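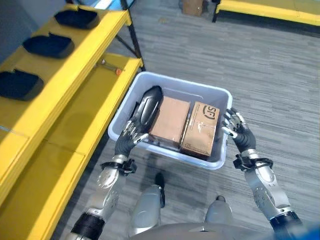

Clerari erweitert Reinigerprogramm für Werkstatt und Lager: Konzentrat Misau ab Oktober lieferbar

Kassel, 20. Juli 2023. Die Clerari GmbH nimmt mit Misau ein neutral bis mild alkalisch eingestelltes Reinigerkonzentrat in ihr Programm für gewerbliche Anwender auf. Das Produkt ist für die Unterhaltsreinigung von lackierten Arbeitsflächen, Kunststoffbehältern und blanken Metallteilen vorgesehen. Es ersetzt die bisherigen Einzelprodukte für Lack und Kunststoff, die nach Abverkauf der Lagerbestände entfallen.

Misau ist frei von Lösemitteln, Phosphaten und Duftstoffen. Der pH-Wert der Gebrauchslösung liegt bei 8. Die waschaktive Komponente besteht aus nichtionischen Tensiden, ergänzt um einen Korrosionsinhibitor für Stahl und Aluminium. Das Konzentrat wird in kaltem oder warmem Wasser vorgelegt; die Dosierung beträgt bei üblicher Verschmutzung 4 Prozent. Bei Fett- und Ölfilmen kann die Konzentration bis zur doppelten Menge erhöht werden. Eine Einsatztemperatur von 70 °C darf nicht überschritten werden, darüber trennt sich die Lösung.

"Die Anwender haben in der Regel mehrere Werkstoffe an einem Arbeitsplatz und möchten dafür nicht mehrere Kanister bereithalten", erklärt Hanneke Schouten, Leiterin der Anwendungstechnik bei Clerari. "Die Rezeptur ist auf diese Kombination abgestimmt. Für stark verharzte Oberflächen bleibt unser lösemittelhaltiger Reiniger Jillari im Programm."

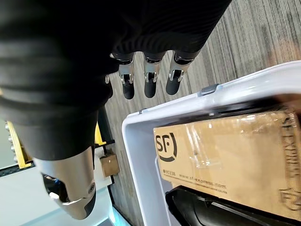
Für Metallteile mit beweglichen Verbindungen gelten gesonderte Anwendungshinweise. Reiniger, der in Lagerstellen eindringt, kann Schmierstoffe auswaschen und Rückstände hinterlassen. Misau wird dort ausschließlich mit dem angefeuchteten, fusselfreien Tuch aufgebracht. Das betrifft insbesondere Baugruppen wie die abgebildete, bei der polierte, silberfarbene Gelenkgehäuse mit kleinen Stiften und Verbindungsstegen über ein schmales schwarzes Band an eine dunkle, gerippte Oberfläche anschließen. Offene Bereiche mit innenliegender Mechanik sind auszusparen. Nach dem Abwischen ist mit klarem Wasser nachzuwischen und vollständig zu trocknen. Das Nachschmieren richtet sich nach den Angaben des jeweiligen Herstellers.

Die Verträglichkeit mit Lackoberflächen wurde vom Prüfbüro Sotiropoulos untersucht. Geprüft wurden pulverbeschichtete und nasslackierte Stahlbleche in mehreren Farbtönen, darunter Gelb und Rot, die bei alkalischen Reinigern als empfindlich gelten. Die Proben durchliefen 200 Wischzyklen mit vierprozentiger Lösung. Bewertet wurden Glanzgrad, Farbabstand und Haftung der Beschichtung. Bei den pulverbeschichteten Blechen wurden keine messbaren Veränderungen festgestellt. Bei einem Teil der nasslackierten Proben nahm der Glanzgrad
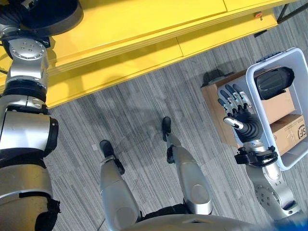 geringfügig ab; Farbton und Haftung blieben auch hier unverändert. Clerari empfiehlt für Nasslacke unbekannter Zusammensetzung deshalb eine Vorprobe an verdeckter Stelle.

Fugen, Kanten und Bedienelemente sind nicht zu fluten. An elektrischen Schaltern und Tastern ist die Anlage vor der Reinigung spannungsfrei zu schalten.

Kunststoffbehälter aus Polypropylen und Polyethylen können mit Misau von Hand oder im Tauchbad gereinigt werden. Die Einwirkzeit im Tauchbad richtet sich nach dem Verschmutzungsgrad. Für Polycarbonat liegt noch keine Freigabe vor, die Prüfung auf Spannungsrissbildung läuft. Behälter mit aufgeklebten Etiketten sollten nicht getaucht werden, sofern die Etiketten erhalten bleiben sollen.

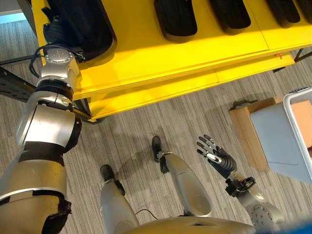 Textile Einlagen sind vor der Reinigung zu entnehmen und getrennt zu waschen. Behälter für Lebensmittel fallen nicht in den Anwendungsbereich.

"Bei dunklen Kunststoffen sind Kalkflecken das häufigere Problem als der eigentliche Schmutz", so Jahangir Siddiqui, Produktmanager für gewerbliche Reiniger. "Wir haben den Anteil an Komplexbildner deshalb gegenüber den Vorgängern erhöht."

Lieferformen und Verfügbarkeit

Misau wird im Kanister und im 200-Liter-Fass angeboten. Die Auslieferung beginnt im Oktober über den technischen Fachhandel. Sicherheitsdatenblatt, Betriebsanweisung und Dosiertabelle werden auf Anfrage zugesandt. Bestehende Rahmenverträge werden zu den vereinbarten Konditionen auf das neue Produkt umgestellt.

Über Clerari

Die Clerari GmbH mit Sitz in Kassel entwickelt und produziert Reinigungs- und Pflegemittel für Werkstatt, Lager und Fertigung.

Pressekontakt

Clerari GmbH, Unternehmenskommunikation
Elmarie Le Roux
Abdruck honorarfrei, Belegexemplar erbeten.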